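Skornen 门厅收纳自查表（鞋架篇）附点评
2021/5/22

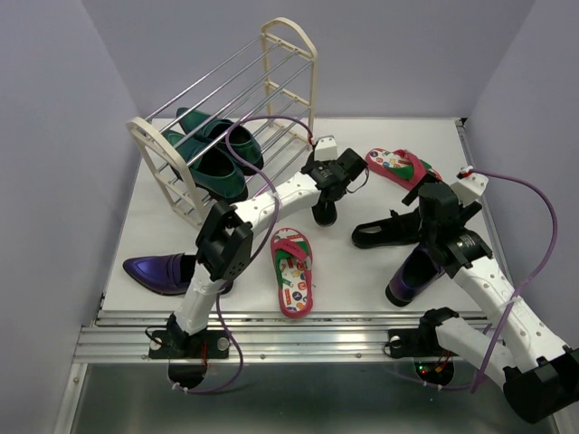 门厅角落每季查一遍，这次轮到鞋架和浅口鞋，查得特别过瘾！表格沿用 Ignacio 那一版，后面的点评是我自己加的，想到哪写到哪。

一、架体
□ 两侧端架立稳，用手轻推不晃　——合格
点评：拱形端架我一直喜欢，边角圆润，小朋友蹭过去也不怕挂衣服，真好！

□ 横杆插到底，两头不松脱　——合格
点评：每根都转一下试试。能转动的记下来，下次拧紧再查。

□ 镀铬面无锈点、无毛刺　——合格，有一处待观察
点评：最下层靠里摸着有点涩，擦过之后好多了，八月复查时再摸一遍。

二、摆放
□ 鞋架不挡门、不挡过道　——整改后合格
点评：原来离门太近，开门会碰到，挪开 300 毫米以后顺畅极了！

□ 重的鞋放下层　——合格
点评：靴子一律不上架，另外放地上。

□ 鞋子不悬空、不压着别的鞋　——需提醒
点评：乐福鞋底滑，搁在圆杆上容易往前溜，鞋跟要卡在后一根杆上。深绿色亮面的鞋尤其怕互相蹭，留点空，漂亮颜色才能多穿几年！

三、鞋子本身
□ 入架前鞋底擦净、晾干　——合格
□ 黑色内里无霉味、无脱胶　——合格
点评：内里颜色深，脏了不容易看出来，要伸手进去摸，再闻一闻。别嫌麻烦，我每次都觉得这一步最有成就感（笑）。

□ 亮面无裂纹，折痕处重点看　——合格
点评：用软布干擦就很亮，别用酒精。

四、周边
□ 墙面无鞋印、无刮痕　——合格
□ 台面和地面无积水、无碎屑　——合格
点评：浅色墙、白色面最藏不住灰，反过来说查起来也最省劲，一眼就知道该不该擦！

五、待办
1. 补 3 个防滑垫，Marine 的那款薄垫就够用。
2. 备用横杆放进 148 号储物格，标签朝外。
3. Irnia 旧表里“鞋架承重”一栏没填，找到说明书再补。

总体：通过。下一篇查伞架，我已经迫不及待了！

分享 148　评论 3　阅读 956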